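Athletics Ground: Track Reopening, Lane Use and Grandstand Arrangements for the Coming Season

Facilities Bulletin, 8 Apr 2025

The Iten Athletics Ground will return to its full schedule of public sessions, school bookings and club training this month. Members and regular users are asked to read the following notes before their first visit. Several of the arrangements differ from those in force last season, and the booking office will apply them from the opening session onward.

Background

The running track at the ground was last resurfaced before the present management agreement began. An inspection carried out during the winter on behalf of the Drirkus Sports Trust found that the base remained sound and that the surface did not need to be replaced. The inspection did recommend a program of cleaning, local repair and repainting of the lines, together with a change in the way the lanes are shared during busy hours. The Trust accepted these recommendations in full.

The work was divided between two contractors. Daher Surfacing was engaged for the cleaning and repair of the track, and Deltero Grounds Services for the line painting and for minor works to the grandstand. The cost of both contracts was met from the maintenance reserve. No increase in session fees has been made on this account.

Surface and Repairs

Cleaning was carried out with low-pressure equipment over the whole of the oval, including the run-off areas at the end of the home straight. Moss and fine grit had gathered along the inside of the first bend, where the ground drains slowly after heavy rain, and this section was treated twice.

Repairs were made at 30 separate points. Most of these were small, and none extended across more than a single lane. The largest repair lies on the back straight, close to the storage shed, where the edge of the surface had begun to lift. Users may notice a slight difference in color at the repaired points. This will become less marked with use and weather, and it has no effect on the grip or firmness of the track.

The tone of the surface also varies in places where it has received the most wear. The inspection report describes this as ordinary for a synthetic track of this age. A further inspection is planned for August, when the ground is at its driest, and the results will be reported in a later bulletin.

Shoes and Equipment

Spikes longer than 6 millimeters may not be worn on any part of the track. This rule applied last season but was not always observed, and staff have been instructed to check shoes at the gate before sessions that include sprint or hurdle work. Needle spikes are not permitted at any length. Soccer cleats and golf shoes must be removed before crossing the track to reach the infield.

Bicycles, scooters, skateboards and strollers are to be left at the rack beside the main gate. Parents who wish to remain with young children during a session may do so in the grandstand or on the grass bank at the north end.

Hurdles and starting blocks may be taken from the storage shed only by a coach who holds a key card. They must be carried to the track and must not be dragged across it. All equipment is to be returned to the shed before the end of the booked period, so that the lanes are clear for the next group.

Lane Use During Shared Sessions

The inner lanes have always received the heaviest use, and the pattern of wear found by the inspection reflects this. During shared sessions the following arrangements will apply.

The two inside lanes are reserved for timed work under the direction of a coach. Walking, jogging and recovery intervals are not permitted in these lanes.

The middle lanes are open to steady running at any pace. Slower runners should keep to the outer side of this group and allow others to pass on the inside.

The outer lanes are set aside for warming up, walking and wheelchair users. Wheelchair racers in training may book an inside lane through the office in the usual manner.

On even dates, warm-up running in the outer lanes will be in the clockwise direction. This measure was requested by several of the clubs, and is intended to spread the load on the bends. Timed work will continue to be run counterclockwise on all days.

Users crossing the track should do so at the marked points near the gate and the storage shed, after looking in both directions. Groups should not gather on the track to stretch or to receive instruction. The infield and the area in front of the grandstand are available for this purpose.

The Grandstand

The grandstand will be open during all club sessions and on every competition day. It has 446 seats under cover. The terraces were washed, and the handrails on the center stairway were tightened and repainted. The gutters along the front of the roof were cleared, and a section of downpipe behind the stand was replaced.

Spectators are reminded that the front walkway must be kept clear at all times. Bags, coolers and folding chairs should be placed beneath the seats. Food may be eaten in the stand, but glass containers are not allowed anywhere on the grounds. Smoking is not permitted in the stand or within the perimeter fence.

Schools wishing to seat classes together should inform the office when making their booking. A block of seats at the finish line end will be held for this purpose where notice has been given.

Bookings

Bookings for the season are accepted at the office window during opening hours and by the printed form available at the gate. A club may hold no more than 6 standing bookings in any calendar month. Additional sessions may be requested, and will be granted where the track is otherwise free. Clubs that held standing bookings last season have been given first choice of their former hours, and the office has written to each of them separately.

Cancellations should reach the office no later than noon on the day before the session. Where the ground is closed by the management on account of weather or urgent repair, the fee will be credited in full to the next booking.

Individual users need not book for public sessions. They are asked to sign the register on arrival and to show a current membership card. Day tickets remain available at the window.

Views Along the Straight

The grandstand stands to the right of the lanes in the first of these views, and the white lane lines can be followed into the distance in both.
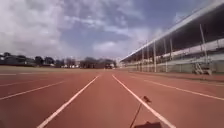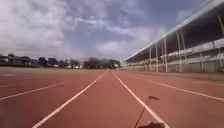
Care of the New Lines

The paint used for the lane lines is hard-wearing, but it may be marked by tape, chalk and adhesive labels. Coaches who need to set out relay check marks or measured points should use the removable discs kept at the office. Tape may be used on competition days only, and must be lifted by the organizing club before it leaves the ground. Chalk should not be used on the lines themselves.

Staggered start positions and relay zones follow the same layout as before. Any club that believes a mark to be out of place is asked to report it in writing, giving the lane and the event concerned. Clubs should not correct or add to the markings themselves.

Weather and Closures

The track may be used in light rain. It will be closed when there is standing water on the bends, during thunderstorms, and whenever frost is present on the surface. The decision rests with the duty supervisor, and a notice will be placed at the main gate. Groups already on the track when a closure is announced should move to the clubhouse without delay. The grandstand is not to be used as shelter during a thunderstorm.

Leaves and grit will be cleared from the track each morning before the first session. Users who find loose stones, broken glass or damage to the surface should inform the supervisor at once and keep others away from the spot until it has been dealt with.

Reports and Inquiries

Comments on the lane arrangements may be left in the box at the office window or handed to the duty supervisor. They will be considered together with the findings of the summer inspection, and any change to the arrangements will be posted at the gate before it takes effect. Copies of this bulletin are available from the office in large print.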